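Sorting and Storage at a Shared Workbench
Project report, Gamau course in workspace planning
12th August

1. Background

The workbench in the Guller room is shared by every project group in the course. By the end of the first term the top was hard to use. Small printed parts ended up under wrappers, gloves were left in piles, and groups were printing parts again because they could not find the first ones. Our task was to work out a storage plan for the table with a budget of 100 dollars and no new furniture.

2. Method

We looked at the table at the end of work sessions over 2 weeks and wrote down what was left on it. We did not move anything before writing it down. Each item was put in one of four groups: parts, tools, materials and trash. Items that did not fit, such as a shoe sole, went on a separate page called "other."

After that we put up a notice giving people 48 hours to claim anything in the "other" group. Unclaimed items were moved to a shelf in the Ustico storeroom and kept there until November.

3. Findings

Food packaging was the most common kind of trash. The trash can is by the door and the bench is on the far side of the room, so people put wrappers down where they are working.

The clear organizer boxes were useful but badly placed. They stood toward the back of the table, and students working at the front did not reach over to put small parts away. Gray and black printed parts were left out near the front instead.

Bags and flat packets caused a different problem. They cover other things. On one day we found a missing set of screws under a paper bag.

The tool case was the best kept item. It has one place and people know what belongs in it.

4. Recommendations

Move the organizer boxes to the front left corner and label the lids. Use one basket for printed parts that are not finished and empty it at the end of each project. Hang a small trash bag on the side of the bench. Keep cloth and gloves in a drawer.

The labels, hooks and bags came to less than the budget. We did not test the plan over a full term, and the Garcia group will repeat the check next year with the same form.
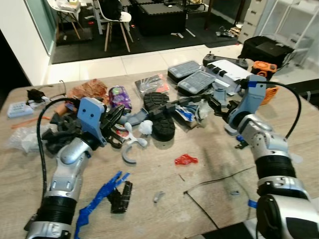 Figure 1. The shared workbench before sorting, with the organizer boxes toward the back.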